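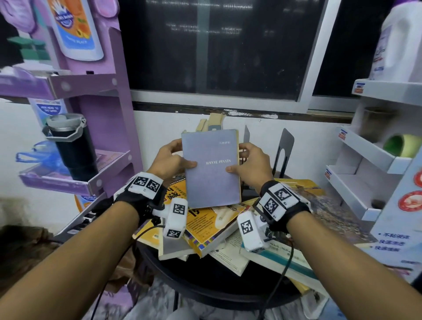 A paperback titled "Hanyu Pinyin" is held over a table covered with a pile of books.

Brakwood to Move Book Sorting to Automated Line; Staff Shift to Training and Inspection Roles

12 April 2019

Brakwood, the used-book distributor, has confirmed that the first stage of its automated sorting program will enter regular service at its returns department this summer. The decision follows a trial that began in February and covered children's titles, language textbooks and general paperbacks.

Under the current process, employees pick each book from a mixed pile, check the cover and spine, and place it in one of 14 grade and subject categories. The new line, supplied by Jilitz, will take over the routine part of that work. Books in standard sizes and in fair or better condition will be picked and shelved by machine. Worn, oversized and loose-leaf items will continue to be handled by hand.

The department employs 49 people. The company stated that no positions will be closed as a result of the change, although duties and shift patterns will be revised. Of the present staff, 17 have transferred to demonstration work, in which they handle books at a table while wearing marker panels and small modules at the wrists and hands. Recordings of their movements are used to teach the line how to grip a book without bending its cover.

"Our employees know how a tired paperback behaves when it is lifted, and that knowledge was never written down," said Tanveer Bangash, director of operations. "The trial has given it a formal place in the work and in the pay scale."

Demonstration staff receive the same hourly rate as senior graders. Sessions are limited in length, and each employee returns to ordinary grading for part of every shift. The limit was introduced after several participants reported sore forearms during the early weeks of the trial.

Sadia Mohmand, who represents employees on the workplace council, said the council supports the arrangement but is seeking written terms on the use of recordings. "People want to know how long the material is kept and who may see it," she said. "They also want assurance that their speed during a session will not be used in a performance review."

The company has agreed to respond to both points before the line opens. It expects the equipment to process around 100 books an hour at first.

Inspection training for the remaining staff will be offered during paid hours. Employees may register with their shift supervisor.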